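Cimergate Field Notice Board, FNB-200

Portable wanted-persons and missing-persons display for police posts, checkpoints, border crossings and district offices. Folds flat, stands on its own, goes up in a few minutes with one person. Two if it's windy.

In stock. Ships from our Dierckx warehouse.

What it's for

Showing faces to the public. Appeals for information, most-wanted sheets, missing children, escaped prisoners, stolen vehicles if you want. Security units and local police were taping sheets to gates and the paper was gone after one rain. So we built a board.

Holds 53 portrait cards per side, both sides usable. Cards slide in from the top, lock bar goes across, key turns. No pins, no tape, no glue. Pull one card when a suspect is in custody and the rest stay put. Please do pull them. An out of date board gets you calls on people already locked up and ties up the tip line.

Specs

Model: FNB-200
Height standing: 76 inches
Panels: 2, hinged, double sided
Frame: powder coated steel, dark green or gray
Cover: clear polycarbonate, scratch resistant, lifts off for cleaning
Lock: keyed alike within an order, keyed different on request
Feet: folding, with holes for stakes or sandbag hooks
Header strip: blank, for phone numbers. Takes printed inserts or dry erase
Carry bag: included
Warranty: 2 years on frame and hinges, covers not included

Header strip

Most asked-about part so read this. The strip runs the full width and comes in three blank rows. Use them for the hotline number and the instruction line in whatever languages your district reads. We print inserts in any script if you send the text as a finished file. We don't translate. We don't check your phone numbers either, so check them, one customer had a whole set printed with a digit missing and we had to charge for the reprint.

Keep the number big. People read it from across a road, from a bus, from behind someone else's shoulder.

Card stock

Any heavy card works up to the thickness of a cereal box. Our own Rillier card is coated on both sides and doesn't curl in heat. Sold in packs of 200. Laminated sheets will fit but they fog up at the edges after a season, your call.

Photo quality: if the picture is poor print it smaller, not bigger. Name, alias and case number underneath. Leave room for a CAPTURED overlay if your unit uses them (sold separately, red or black).

Options

Fimau solar light bar, clips to the top rail, switches on at dusk
Wall bracket set, for permanent posts
Tip box, steel, lockable, slot too narrow for a hand
Spare covers, single or pair
Spare keys, need the lock code and a letter from the unit

Tip box note. Put it somewhere a person can reach without being watched from the guard post. Units that bolt it right under the sentry window get nothing in it.

Who can buy

Police, military, border and customs services, courts, local government. Relief agencies for the missing-persons version, same board with a blue header. Private buyers please call first.

Orders and quotes

Quotes go to Stavros Angelovski at the sales desk. Put the number of boards, the color, the header text and a delivery address with a street entrance, trucks can't do compounds without a gate contact. Repairs and replacement locks, Lambros Kontogiannis, workshop. He needs the serial number off the left hinge plate, not the invoice number.
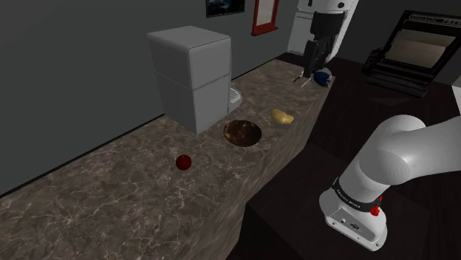
DIERCKX, June 2019 – Cimergate has changed the lock bar on the FNB-200. New bar is one piece, old one was two and could be pried at the joint. All boards leaving the warehouse now have it.

Owners of the older board can swap. The bar is free, you pay the shipping. Takes a screwdriver and the four screws in the packet, dont reuse the old ones, they're shorter. Send the serial number to the workshop and say how many.

The swap offer closes at the end of August. After that the bar goes on the parts list at the normal price.

Gray frames are on back order, green ships now. Mixed orders will be held untill both colors are ready unless you tell us to split them.

Returns accepted unused, in the bag, keys included. Printed headers not returnable.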